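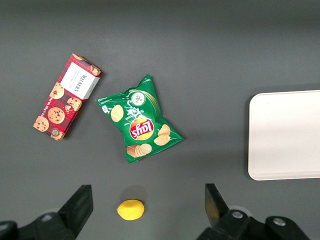 What should go into a snack box that is shared by a whole office?

A mix of sweet and salty things in closed packages, in sizes that people can finish the same day. One box of cookies and one bag of potato chips is already a good start for a small team, and the rest can be chosen after the first week, when it is clear what was eaten.

Cestanlow starts snack box service for small workplaces

Sarkance, May 2024

Cestanlow, a supplier of pantry goods for offices and workshops, announces today its new service of mixed snack boxes. The service is made for workplaces of up to 30 people, which often are too small for a vending machine and too busy to send somebody to the store each week.

Every box is packed by hand at our packing room on the Pawłowska site. The customer chooses between three sizes. The smallest size is for a meeting room, the middle size is for a team kitchen, and the largest is for a full floor or for an event with guests. All sizes contain both sweet and salty snacks. Well-known brands are used, and the products stay in the original packages, so the ingredients and the allergy information can be read on the pack itself.

The trial of the service took place in April. During this month we delivered 800 boxes to workplaces in Sarkance and in the neighboring district of Irker. We asked the customers to write down what was left in the box at the end of each week, and we learned several things from these notes.

The first one is that cookies are opened mostly in the morning, together with coffee, and chips are opened after lunch. For this reason a box with only one kind of snack stays full for half of the day. The second one is about the size of packages. Large bags of chips were opened and then forgotten, and the chips became soft. We have now replaced many of the large bags with smaller ones. Cookies in a cardboard box did better, as the box can be closed again and it protects them from breaking on the way.

Flavors were the most difficult question. Sour cream and onion was asked for very often, but some offices wrote to us that they prefer plain salted chips when clients are visiting. Both wishes can be marked on the order form. It is also possible to exclude nuts, milk or gluten, and in this case the order is packed at a separate table.

How the packing is done

Before a box is closed, all its products are laid out flat on the table and compared with the order. The best-before date is checked on each package. Heavy and hard packages go to the bottom of the box, and bags with chips are placed on the top, standing on their side if the space allows it. We do not fill the gaps with plastic. Paper is used instead, and the customer can give the paper and the empty box back to our driver at the next delivery.

Ordering and delivery

Orders can be placed on the Cestanlow website or by telephone. A new customer receives the first box within 7 working days. After this, the deliveries can be weekly or every second week, and the contents can be changed until the evening before packing. There is no minimum contract period. A delivery can be paused during holidays without a fee, if we are informed in advance.

The service is available now in Sarkance and Irker. Workplaces outside of these areas are welcome to leave their address on the website, and they will receive a message when the delivery route reaches them.

About Cestanlow

Cestanlow supplies coffee, tea, snacks and kitchen paper to offices, workshops and schools. The company has its office in Sarkance and its packing room and storage at the Pawłowska site.

Contact for press: Press Office, Cestanlow, Sarkance. Price lists and product lists are sent on request.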